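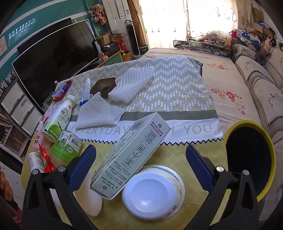
Comments on the Heltthorpe blog

Posted by Stella Mwaipopo, 2023-12-26

The old comment pages have been moved to the new server and are open again. Everything written before October came across with its original name and time. Comments left during the 2 days of the move were held in a queue, and Dumisani Du Plessis is adding them by hand. If yours is missing, please wait until the end of the week before posting it a second time.

The recent comments list in the sidebar now shows 15 entries instead of 10. Itziar Bravo asked for this after her replies on the Kindilton walking diary dropped off the list within an hour. Longer comments are still cut at 600 characters in the list, but the full text appears under the post.

Two small things are not working yet. Avatars show as grey squares for anyone who signed up through Roven, and the reply button does nothing on some older phones. Candela Villalobos is looking at both.

Guest names are still allowed and no email address is needed. A first comment under a new name has to be approved by Esperanza Mateos or me, usually the same evening. Links to your own blog are fine, one per comment.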